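Tamer Issa
3 May 2024

1/ Career update: I am now paid to teach a machine to handle crockery. The target is 800 good demos by August. My mum has asked me to stop telling people.

2/ A demo is me driving the arms through one go at the job while everything gets recorded. Fumble it and it goes in a separate folder. The folder is called Zabala and it's doing very well.
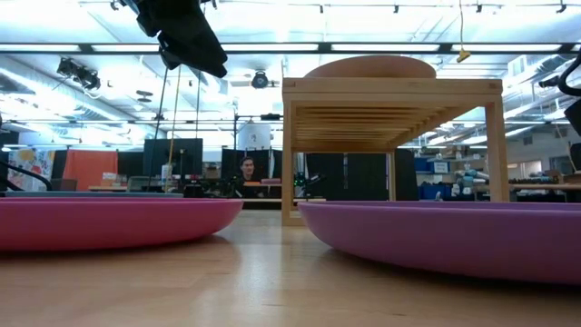 Plates, rack, one dish up top.

3/ The colours are deliberate. Our first set at Tidska was all white plates, 600 demos, and the model took one look at a coloured one and went on smoko.

4/ You also have to vary where things start. I am a creature of habit, so Jadine now gives me a random layout each time. I resent it – the data doesn't.

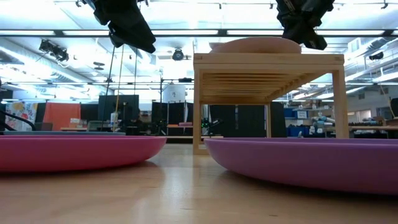
5/ Best run so far is 8 keepers in a row. Then I got cocky and tried to look smooth. Smooth is fine. Pausing halfway to admire yourself is a behaviour, and the model will learn it.

6/ Edge grips are my favourite bit. You pinch the rim, lift, and hold your breath like an idiot.
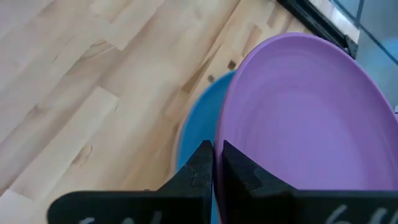
Do you throw the failed demos out?
We keep them, labelled as failures, and leave them out of the main training set.

7/ Back to it. Berel wants 900 now.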